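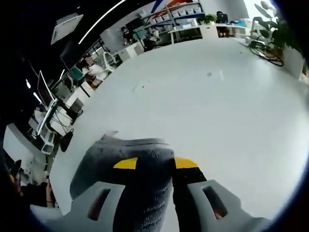
Do I need cleaning experience to apply?

Experience helps, but we train everyone who starts with us, and the first five shifts are paid at the full rate.

Evening Office Cleaner, part time
Kivia Office Care
Location: Ururik Building, second floor
Reports to: evening shift lead

Kivia Office Care cleans and resets shared workspaces after the day staff go home. We are hiring an evening cleaner for the second floor of the Ururik Building. The main room is a large open office with a smooth white floor, workstations set around an open middle, and tall white shelving with storage bins. There is also a kitchenette, two meeting rooms and a supply closet off the hallway.

The white floor is the biggest part of the job. It shows scuffs, streaks and small bits of debris more than a carpet or a dark floor would, and the client notices. If you like floor work and are patient with it, you will do well here.

What you will do

Dust mop the whole floor, starting along the workstations and finishing in the open middle.
Pick up debris by hand where the mop pushes it under desk legs or against the shelving.
Damp mop with the neutral cleaner we supply. Change the water when it turns gray.
Take out scuff marks with a white pad. Green and black pads are not allowed on this floor.
Empty trash and recycling at each workstation and replace liners.
Wipe the front edges of the shelves and the outsides of the bins. Do not open the bins or change their order.
Wipe down the kitchenette counter and sink, and run the dishwasher if it is full.
Put loose items found on the floor in the tray by the door. Small screws and caps count as items. Please don't throw them out.
Fill in the shift sheet before you leave.

Anything on a desk stays where it is. If something is in your way, clean up to it and make a note on the sheet.

Once a month the floor gets a machine scrub. This is done on a Saturday morning by two people, and you will be asked to take a turn. The Jimetti scrubber is kept in the supply closet and we will show you how to fill, run and drain it. Saturday shifts are paid at the same hourly rate plus a flat $50.

Hours and pay

Monday through Thursday, 6:30 p.m. to 10:00 p.m. There is no Friday shift. Pay is by the hour and is paid every two weeks by direct deposit. The rate is given at the phone interview and is the same for all new starters. You get paid sick time from your first day. Parking behind the building is free after 6 p.m., and the 319 bus stops across the street until 10:40.

We provide gloves, shirts, all cleaning products and a locker. You will need your own closed shoes with clean, non-marking soles. We suggest keeping one pair for inside only.

What we ask for

You can stand and walk for a full shift.
You can lift a full mop bucket or a 30-pound bag of trash.
You can read product labels and short written notes in English.
You are on time. The building alarm is set at 10:15 p.m., so a late start means a short clean.
You are 18 or older and can pass a background check. We pay for the check.

Helpful, though not required: past work on sealed or coated floors, or experience with a walk-behind scrubber.

How to apply

Stop by the Kivia desk in the lobby of the Le Goff Center, Suite 105, any weekday between 9 a.m. and 4 p.m. and ask for an application. You can also mail a resume or a short letter to the same suite. Write job number 1191 on the first page. If you don't have a resume, list your last two jobs and a phone number where we can reach you.

We call applicants in the order the forms come in. The phone interview takes ten minutes. After that, we ask you to walk the floor with the shift lead at the start of an evening shift, so you can see the room and ask questions before you decide. This walk-through is paid as one hour of work.

We would like the new person to start in August. The job stays open until it is filled.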